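Relatório do projeto Garrido: planejamento e compra de equipamentos

1. O que queríamos comprar

O Garrido começou em agosto com uma pergunta simples: que equipamento precisamos para ensinar um braço robótico a separar objetos misturados em cima de uma mesa? A professora Sun-ja Jeon nos deu um teto de 2251 reais e liberdade total para montar a lista (o que foi ótimo e também deu bastante trabalho!). Decidimos gastar primeiro com as garras manuais, porque é com elas que gravamos as demonstrações, e deixar o braço para a segunda fase, com o equipamento do laboratório.

Pedimos orçamento a dois fornecedores. A Stamard vende a garra montada, com prazo de entrega de 20 dias. A Prolar vende o kit de peças, e a montagem fica por nossa conta. Ficamos com a Prolar e não nos arrependemos: montar a garra ensinou muito sobre a folga dos pinos e o alinhamento das pontas, e agora sabemos trocar qualquer peça sem esperar assistência.

2. A mesa de trabalho

Para os objetos não gastamos nada. Juntamos o que havia em casa, com tamanhos e formatos bem diferentes, e formamos uma pilha sobre o tampo verde. Queríamos coisas finas, redondas, moles e em bloco, tudo misturado, para descobrir quais pontas de dedo valia a pena encomendar.

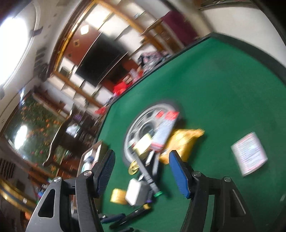 3. Orçamento

Garras manuais, kit Prolar: 2 unidades
Pontas de dedo com ranhuras, em azul: incluídas no kit
Pontas de reposição: 300 reais
Objetos para a pilha: sem custo
Software de gravação Garkard: licença de estudante, sem custo

A reserva para reposição foi a linha mais discutida do grupo. Metade queria um segundo suporte de câmera, mas a superfície das pontas é o que mais sofre com o uso, e ficar parado à espera de peça seria bem pior.

4. Próximos passos

Falta pedir pontas mais estreitas, para pegar itens em forma de caneta, e testar uma superfície mais lisa que o tampo verde, que parece feltro. Também queremos comparar os preços de caixas organizadoras. A lista revisada será entregue à professora com as medidas das pontas e o novo orçamento da Prolar.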